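9/23/18

Back from Govasby with sore feet and a head full of gears, and I want to get this down before bed, because I know myself and by tomorrow half of it will be gone.

We have been at the gear task since July, and for most of that time I thought the trouble was the camera at the wrist. Bright metal on a black mat, what else would you blame? I spent weeks fussing over the lights. Then last night, over a very late bowl of soup, I got to wondering whether the arm was simply too sure of itself. It picked a spot over the pin, went straight down, and if it was off by a hair it just leaned on the gear and waited for us to rescue it, poor thing.

So today we tried the little search move, the one from my old Zistik notes that I had always thought was too simple to bother with. The arm comes down softly, and when it feels a push back it wanders in a small spiral, then gives the gear a slight turn to let the teeth find each other. We set the spiral to 2 millimeters at the widest and gave it 20 seconds before it had to give up. I typed the numbers in with my fingers crossed, which is hard to do. 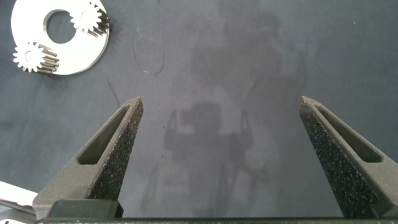
The plate and its gears, from more than one side.
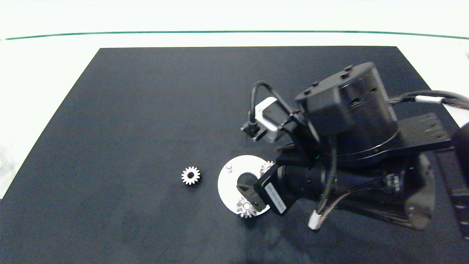
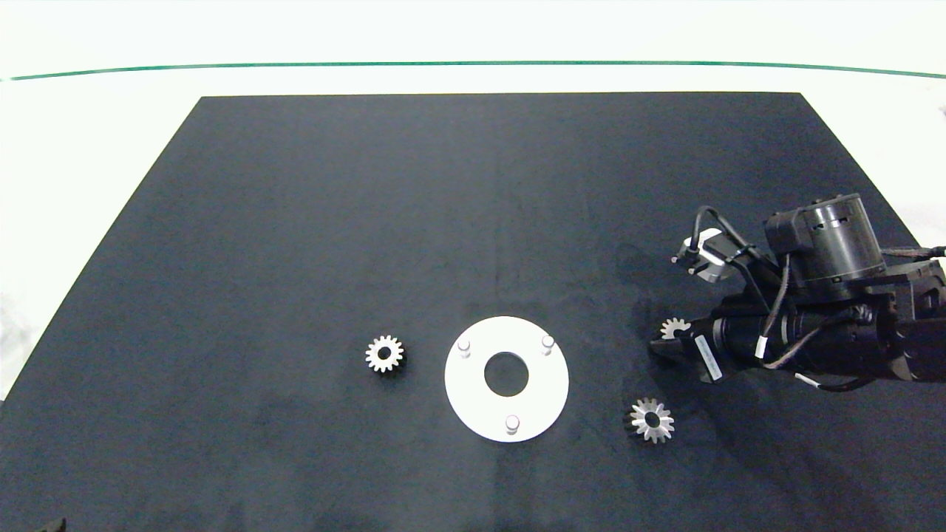

We did 30 runs with the search and 30 without, and I was so happy with the difference that I forgot to eat my sandwich. The old way still jams far too often. The new way is slower, and it has an odd habit of circling a bit longer than it needs to, but it gets there – and I could have hugged it. I know that 30 is a small number. Before I say a word to the people at Jastent I want 300, with the starting spots mixed up properly, and I want to log how hard it presses each time.

Must remember to charge the laptop and to bring a sweater, as that room gets chilly after lunch.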